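Testers wanted for the Callum hand-held gripper kit, Zallstead

We've nearly finished the second version of Callum, our pair of hand-held grippers for teaching robots everyday jobs, and we'd love people outside our team to try it! You don't need any experience with robots. If you can tidy a shelf, you can do this.

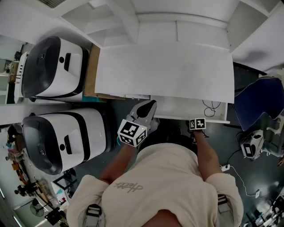
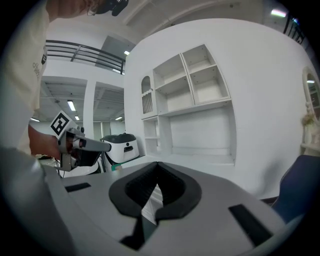
Sessions last 2 hours, with a long tea break, and run in September at our Bunting Road workshop. Filipa Carrilho will fit your kit and show you how to open and close the fingers. You'll hold a gripper by hand and reach for things much as you normally would, and the patterned cube on top has to stay clear of your sleeves — pushing them up helps. Afterwards Severyn will ask what felt awkward, what felt good and what made your wrists ache.

We have room for 100 testers, left-handers very much included. You must be over 18 and happy to kneel and bend. Each session pays a £30 voucher plus bus fare from Stodden.

To sign up, ask for Nataša Omerović at the workshop desk or ring extension 468 before 5 pm.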